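Costel Mujić
@costelm

OK, two days into swapping grippers at the bench by the window and I have thoughts. Thread, because I can't stop talking about this.

We've been running the Oltis two-finger for months. Flat black plates, stepped ridge near the tip. Boring, dependable, and I've defended it in more meetings than I'd like.

Then the Hasbridge handheld came in. Pistol grip, you walk up to the table and do the task yourself, and the arm side learns from that. I picked it up and was grabbing pens in under a minute!

First surprise: weight. Anything feels fine for 11 grabs. By grab 50 my wrist had opinions. We clamped a jointed support arm near the pillar and now I park it between runs (should have done that on day one).

Second surprise: the stepped ridge on the Oltis fingers. I always figured it was there for looks. Then I tried thin stuff, a ruler, a loyalty card, and the step catches the edge so nicely. The Hasbridge tips are smooth and slide right off a card unless you come in at an angle.

Round things go the other way. Tape rolls, a tennis ball, a lemon from the kitchen. Hasbridge wins every one of those, and it's so much fun to use.

Camera notes for the people who asked: wrist view is still my favorite for the last inch of a grasp. The fixed one on the column is better for seeing where the arm is headed. I want both, always.

Big windows are gorgeous and terrible. Exposure on the wrist camera swings all over the place when it turns toward the glass. Locking it at 2000 microseconds helped a lot. Blinds are on order.

Controller side, I'm on Undov for both so the timing is comparable. Some 2 percent dropped frames on the handheld, none on the Oltis. Suspect a cable. Will swap it and report back.

Wrist view from the Oltis, handheld out over the bench: 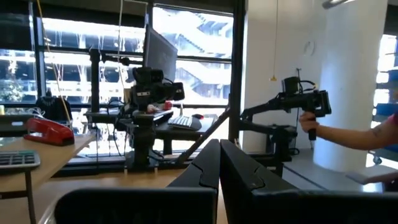
Brijesh Solanki: Try rubber tape on the Hasbridge tips before you give up on cards. Ours went from sliding off to holding most of them, and it peels off clean when you want the smooth tips back.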